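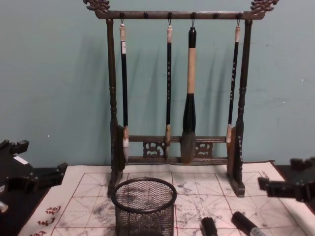
Turned posts and carved finials on a dark wooden calligraphy brush rack.

Between centres: the slow trade of matching a spindle

Reading time: 5 minutes

A staircase in a terraced house will usually lose its first spindle to a wardrobe. The wardrobe goes up on moving day, a corner catches, and a length of turned wood that has stood since the house was built splits along the grain at its thinnest point. The pieces go in a cupboard. Years later somebody wants them copied.

Copying is the bulk of the work at Mac Suibhne, a turning shop in a former seed store at the lower end of Flellham. The shop has two lathes, a bandsaw and a rack of square blanks sorted by species and length. Kevin Ó Gríofa has worked there for most of his adult life and now runs the bench. New designs make up a small share of the order book. The rest is balusters, chair legs, bed posts and the occasional newel cap, each made to sit beside an older one without drawing the eye.

The principle of spindle turning is simple. A blank is held between two centres and rotated, and a tool supported on a rest removes material until the section is round. Every shape that follows is built from a short list of elements. A bead is a raised half-round. A cove is its opposite. A fillet is the narrow flat step that separates one from the other, and its edges are what make an old turning look sharp from across a room. Vases, balls and tapers are larger versions of the same curves.

Matching begins with measurement. Ó Gríofa takes the least damaged original and marks the position of each fillet on a thin strip of plywood, called a storey stick. Diameters are written beside the marks. The stick is then held against the roughed-out blank and the lines are transferred with a pencil while the work turns. A parting tool cuts down to each diameter, checked with callipers, and leaves a row of narrow grooves. The curves between the grooves are cut by eye.

"The stick gives you the places where you can't be wrong," he says. "In between them you have to look at what the last man did. Some of them cut a round bead and some cut one that leans. If you make a perfect one and his leans, yours is the bad one."

The lean is common in hand work made in quantity. A turner on piece rates would cut the right side of a bead more fully than the left, or the reverse, depending on which hand led the tool. Over a flight of stairs the bias is consistent and gives the set its character. Where several turners shared an order, the changeover can sometimes be found part way up.

Timber is the second difficulty. Old softwood balusters were often cut from slow-grown stock with tight rings, and modern pine of the same species is softer between the rings and tears more readily. Under paint the difference is hidden. Under varnish it shows, and the shop keeps a stack of salvaged joists for these jobs. Each is checked with a metal detector before it goes near the saw.

Blanks must be dry, and they must be straight in the grain. A square that looks sound on all four faces may have grain running out of one side half way along, and a thin neck turned at that point will break under light load. The surest method is to split the blank from the log with a froe, though few customers will pay for it. Sawn stock is used for most orders and inspected under a low lamp.

Speed is set by diameter. A slender chair spindle will run happily at 1,000 revolutions per minute and often faster, while a heavy newel out of balance is started at 400 and brought up once it has been made round. Long thin work brings a different problem – it bends away from the tool and chatters, leaving a spiral pattern on the surface. The usual answer is a steady, a bracket that supports the work in the middle. Ó Gríofa uses his left hand for light pieces and a wooden steady with a sliding wedge for the rest.

The older of the shop's lathes is a Brometti with a cast bed and flat belt drive. Its bearings are plain bronze and need oil at the start of each session. The newer machine has electronic speed control and is used for anything over 2 metres, which the Brometti cannot hold. Neither has a copying attachment. The shop owned one, a hydraulic unit that followed a flat template, and sold it when orders for long identical runs moved to factories.

Factory balusters are accurate and cheap, and for a whole new staircase they are the sensible choice. Their weakness is at the fillets. A rotary cutter following a template leaves a small radius in each internal corner, and sanding by belt rounds the external ones. The profile is correct and the shadow lines are soft. Beside a hand-cut spindle the two can be told apart under several coats of paint.

Finish is left to the customer where possible. For bare work the shop applies Jillerell, a thin shellac sealer, while the piece is still on the lathe, and cuts it back with fine abrasive. Abrasive is otherwise kept to a minimum. A skew chisel used properly leaves a surface that needs very little of it.

The waiting list stood at 4 months when this article was prepared in March 2022. Ó Gríofa hopes to have a trainee at the second lathe by May. The first weeks will be spent cutting beads on scrap softwood, which is then burned in the stove.

Comments

Treadle_Fan
Good to see the storey stick get a mention. I keep mine with the customer's name on and have had two come back for a second spindle.

M. Harrow
We had three balusters copied in oak and the colour was well off for the first year. Does the shop stain to match or leave it to the light?

oldshed
Plain bronze bearings will outlast all of us if they are oiled. Would have liked more on sharpening, particularly the skew.

Contact us | Copyright: all rights reserved | Back to top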